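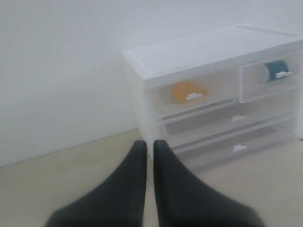

Little drawers, big difference

I will happily talk about small plastic drawer units until people leave the room. Mine lives on the craft table, it's white with see-through-ish fronts, and it has saved me more hunting around than any fancy cabinet I've owned. If you have one sitting half used (or stuffed to bursting!), try a few of these.

Sort by job. Everything for mending goes in one drawer, everything for painting in another. I used to sort by size and could never remember where the thimbles were.

Put the bright stuff where you'll look for it. Color shows through frosted plastic even when shapes don't, so an orange tape measure or a red pincushion is practically its own label.

Wipe the top every week. A damp cloth and one drop of dish soap does it, and go along any grooves and rims with an old toothbrush. Skip the scouring powder, please. It dulls the plastic and you can't get the shine back.
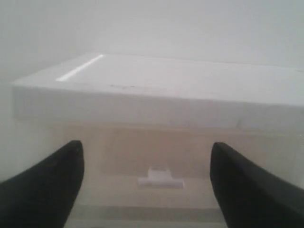 Golshifteh Sadeghi wrote in to say that baking soda paste on a fingertip takes off most scuffs, as long as you rub gently and rinse twice. She also lines her drawers with leftover shelf paper so the beads don't rattle. I tried the paper the same evening and love it!

Wash the drawers themselves in April, when you can leave them out on a towel by an open window. Lukewarm water only, and let them dry all the way before you load them up, or your needles will rust.

If a drawer sticks, rub a plain candle stub along the runners. Slide it in and out a few times, wipe off the crumbs, done.

Save your sponge scraps, too. A small piece gets into corners a whole sponge can't reach.
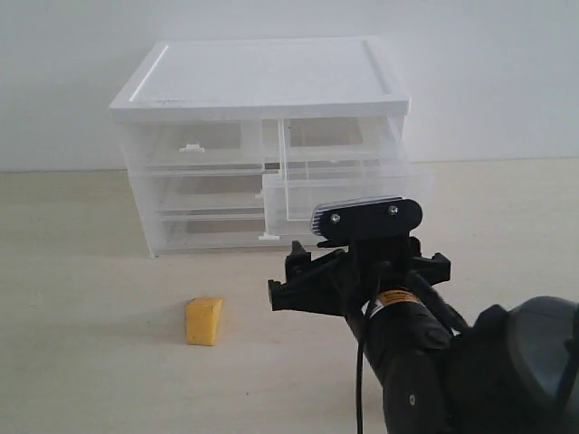
What to keep out of them

Anything heavy, for a start. Hammers and full jars make the bottoms sag. Open glue is another one (ask me about the buttons). Batteries I keep in their own box on the shelf.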